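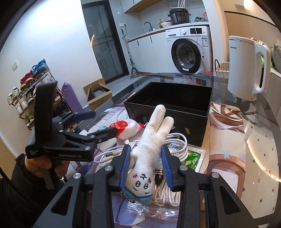
A plush doll with pink cheeks and a fuzzy teal-blue top to its head.

I have followed football at Wullero since I was small enough to be lifted over the turnstile, and I'd like to say a word for the part-time player before the new wage rules go through in August.

The league wants every senior club to put at least two players on full-time money. Closen can manage it, good luck to them, and Semwal probably can too (they have that lovely new clubrooms bar, and I've done my bit to keep it afloat). But our average home gate last season was 376. Even the local derby against Nollville, with the sun out and the sausages going, only got us to 1,049, and I still hear people talk about the queue for the dunnies that arvo.

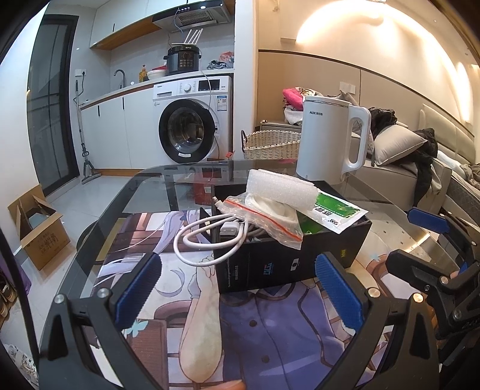 So where does the money come from? Juniors' fees, I'd say, and I can't be cheerful about that. A family with two kids in boots and shin pads is already paying plenty, and I would hate to see them asked for more so that a striker can give up his job at the hardware store. He may well deserve it! I've seen him score from the halfway line in a howling southerly, and I yelled myself hoarse. But I'd rather the league let each club choose its own pace, and kept the rule for those who want to go up a division. There's still time to write to them, and they do read the letters, bless them.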